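A small washer and a very full drying rack

Consuelo Puma has a washing machine that comes up to her hip and takes less than half of what her old one did. She has been living with it since March, when she moved into a one-room flat in Selthorpe, and she has a lot to say about it.

I went to see her because of a letter she wrote to us after our piece on shared laundry rooms. In it she said that we had made small machines sound like toys. "I've washed for other people and I've washed for myself," she told me when I arrived. "The size of the machine is the last thing I'd worry about."

For 16 years she worked in the laundry of the Prasten, a seaside hotel that has since been turned into flats. The machines there took loads she could not lift on her own. Before that she helped her aunt, who took in sheets and shirts from the guest houses. She says she learnt to sort from her aunt and to be quick from the hotel.

"My aunt had a heap for everything. Collars were a heap. At the hotel it was white, not white, and kitchen. I do something in the middle now."

Her neighbour from the floor below, Sebastião Bittencourt, joined us halfway through the first pot of coffee. He repaired washing machines and dishwashers for a firm called Frota until his knees gave out, and he helped her choose where the machine would stand. They disagreed about it at the time and they still do. He wanted it by the sink. She wanted it by the window, where she can hang things up without dripping across the floor.

"She won," he said. "We bought a longer hose."

Getting used to less

The first month was the hardest. Puma was putting in what she thought of as a small load and finding it came out creased, with dry patches of powder in the folds. Bittencourt told her to take a third of it out again.

"People fill the drum until the door pushes back," he said. "Then the clothes can't drop. They go round in one lump and the middle of the lump hardly gets washed. In a little machine it happens sooner, that's all."

She now washes four times a week. A bath towel counts as three shirts in her reckoning, and jeans go in alone or with one other thing. Her double duvet cover goes to the launderette on the corner, where it costs her more than she would like.

I asked if she missed the big machine from her old house. She thought about it for some time.

"I miss it when I change the bed," she said. "The rest of the week I don't. I used to save everything up until there was a mountain, and then I had a day of it. Now I put in a few things before I go out and hang them when I come back. There's never a mountain."

Her electricity bill did not change much either way. What did change was the drying. She has a folding rack, bought from Ilix, and it is hardly ever folded. Bittencourt said he had only once seen it put away, and that was when her sister came to stay.

What goes on top

The flat has very little worktop, and the lid of the washer gets used for whatever needs putting down. Puma sees no harm in this while the machine is off. Bittencourt does not like it at all.

"It's a flat top, so it fills up," she said. "Keys, a bowl, the post. I take it all off before I start a wash."

"Not every time," said Bittencourt.

"The once," she said. A cup had walked to the edge during the spin and gone over. After that he came up with a spirit level and found that one of the front feet was not touching the floor. He wound it down and tightened the nut, and the machine has stayed where it is. He thinks most complaints about noisy washers come down to the feet, and says he must have driven out to 100 of them in his time and done nothing except turn a spanner.
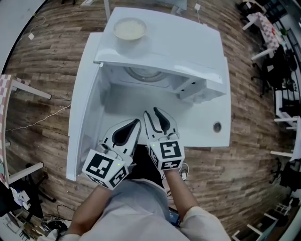

Emptying it

Puma is particular about what happens at the end of a wash. She takes the clothes out straight away, one piece at a time, and gives each a hard shake before it goes in the basket. Then she puts her hand in and feels right round the inside for whatever has stayed behind.

"Socks," she said. "Always a sock. It sticks to the top, you don't see it, and the next thing you know you've washed it with something white."

At the Prasten the rule was that whoever emptied a machine signed for it, and if a pillowcase was left in the drum your name was on the sheet. She was caught twice and remembers both.

She leaves the door open afterwards, all the way back, until evening. She pulls out the powder drawer as well and rinses it under the tap on the same days that she cleans the sink. Bittencourt approved of this. The smell people complain of comes from a shut door and too much powder, in his view, along with washing everything cool. He runs his own machine empty and hot now and then. She does hers with a load of tea towels instead, as she can't see the point of heating water for nothing.

They had another short disagreement here about softener. He says it leaves a film in the drawer and in the pipes. She uses it on towels and nothing else, half a capful, and does not intend to stop.

Advice for other people

Puma turned 73 this year, and several of her friends are moving into smaller places. They ask her about the washer more than anything else in the flat. She tells them to measure the doorway as well as the corner, and to stand in front of it with the door open before deciding, as the door needs more floor than the machine does.

She also tells them to think about their backs. A low machine means bending for every load, in and out. She uses a kitchen stool, sits down to it and keeps the basket by her feet. Bittencourt has offered to build a platform to raise it. She has turned him down so far.

"If he lifts it up I can't reach the shelf behind," she said. "And then where would I put the powder?"

He said there was room for the powder under the sink. She said that was where the pans were. By then it was nearly 8 and she had shirts waiting, so he carried the cups over to the sink and I got my coat.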